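Open Day at the Raltby Automation Centre: Frequently Asked Questions

The information on this page is for members of the public, school parties and local employers who intend to visit the Centre on its open day. It was last revised in January. Visitors with access requirements are asked to read the section on getting around the building before they book.

Booking and admission

Is there a charge for admission?
No. Admission is free, but every visitor needs a ticket, including children in pushchairs. Tickets are issued through the Centre's website and can be shown on a telephone or printed.

How many tickets are available?
The Centre will issue 500 tickets for the day, divided between a morning and an afternoon session. The morning session opens at 9.30 am and the afternoon session at 1.30 pm. A ticket is valid for one session only.

Can I change my session after booking?
Yes, provided there is space. Changes can be made online until noon on the Friday before the event. After that, please write to the visits office.

Can I come without a ticket?
A small number of places may be released at the Sallmont Road entrance once each session has started. The Centre cannot promise that any will be available.

Are school groups welcome?
Schools may book up to 50 places in the morning session. Pupils under 16 must be accompanied by staff from their school, who remain responsible for them throughout the visit. Schools should send their own risk assessment with the booking form.

What there is to see

Which parts of the Centre will be open?
The ground-floor demonstration hall, the teaching workshop and the Chacko Room will be open in both sessions. The upper floor contains offices and private project space and will remain closed.

What demonstrations are planned?
The hall will have a packing line, a sorting cell and a tabletop area given over to the handling of everyday items. The teaching workshop will show how an arm is set up and tested by students on the Karnwood course. Each demonstration lasts between ten and fifteen minutes and is repeated during the session, so there is no need to arrive for a particular start time.

What happens in the tabletop area?
The tabletop area is concerned with objects found in any classroom or office. Such objects are light, vary a good deal in shape and were made for human hands, and a robot must hold them firmly enough to use them without crushing or dropping them. The work with a marker and a small whiteboard is explained by a member of staff, who will describe how the grip is chosen and how the arm is brought towards the board.

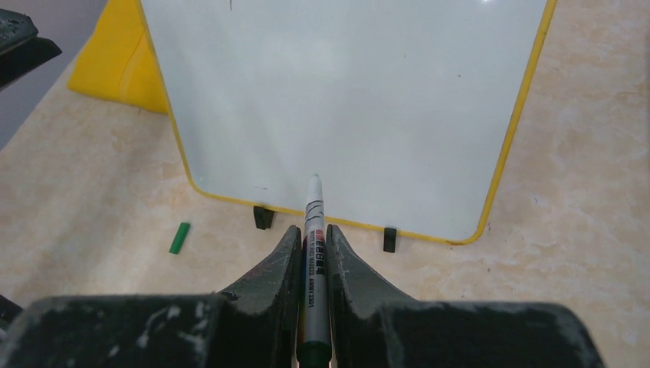 Tabletop area: a whiteboard marker held upright between the gripper's two fingers, with the board standing behind.

Why use a pen and a whiteboard?
Both are familiar, inexpensive and easily replaced. Holding a pen also raises several questions of interest to engineers. The pen may turn between the fingers, its tip must meet the board at a suitable angle, and too much pressure will push a light board backwards. Visitors are welcome to ask about any of these points.

Will the robots always succeed?
No. The demonstrations are carried out live and some attempts will fail. Staff will explain what went wrong where the cause is known – and will say so where it is not.

Are the robots controlled by a person?
This differs from one demonstration to another. Some arms follow a fixed programme, some are guided by an operator and some choose their movements from camera images. A card beside each area states which method is in use.

May I operate a robot myself?
Visitors aged 12 and over may take a short turn at the guided arm in the teaching workshop. Turns are given in order of arrival and cannot be booked. Long hair must be tied back and loose scarves removed.

Safety and conduct

How close may visitors stand?
Visitors must stay behind the floor markings at all times. Nothing may be placed on or taken from a demonstration table, even when the arm is still. Any member of staff may stop a demonstration without notice.

Is photography allowed?
Photographs for personal use are permitted on the ground floor. Flash and tripods are not. Please ask before photographing other visitors, and do not photograph school pupils.

Getting around the building

Is the Centre accessible?
All areas open to the public are on one level, and wheelchairs may be borrowed from reception. The hall can be noisy while the packing line is running. The first half-hour of the afternoon session will be held without it, for visitors who prefer quieter surroundings.

Where can I park?
Parking is limited to Blue Badge holders. The number 92 bus stops outside the Sallmont Road entrance.

Further enquiries

Whom should I contact?
Questions about bookings should be sent to the visits office using the form on the Contact page. Questions from employers about training or project work should be marked for the attention of Harish Chowdary, Head of Public Programmes. The office aims to reply within three working days.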